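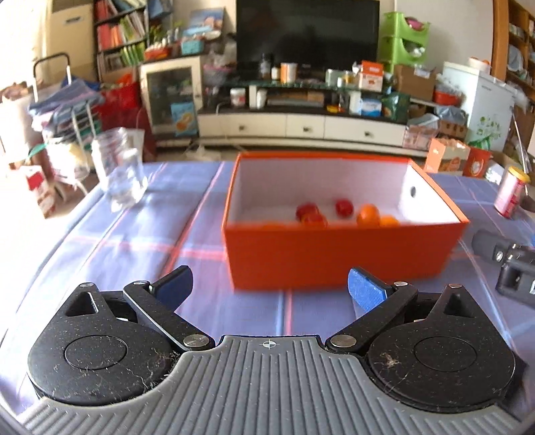
Tomatoes and little oranges sharing the orange box.

If your kitchen is anything like mine, the fruit ends up wherever there's a free spot, and by the end of the week something has gone soft underneath. An open box on the table fixed most of that for me, and it's a lovely easy job for a Sunday morning with the kettle on.

Pick a box with low sides and a pale inside, so you can see any juice or marks straight away. Wipe it out, let it dry properly, and put it on a cloth you don't mind washing (mine gets a lot of use!).

Check each piece in your hand before it goes in. Press very gently near the stem, and set aside anything soft for tonight's sauce. Lay the tomatoes down first, stem side down if they'll sit that way, then tuck the oranges in next to them. Keep to a single layer, even if you're tempted to pile it up.
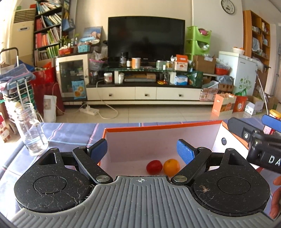 A tomato and an orange side by side on the box floor.

Every 2 days, have a look through and turn everything over. My neighbour Marjorie Bellamy moves her oranges to the fridge once the weather warms up, and they do keep longer that way, but I like my tomatoes left out for the flavour. When the box gets low, give it another wipe before you fill it again.

Wendy Hollis, May 2, 2025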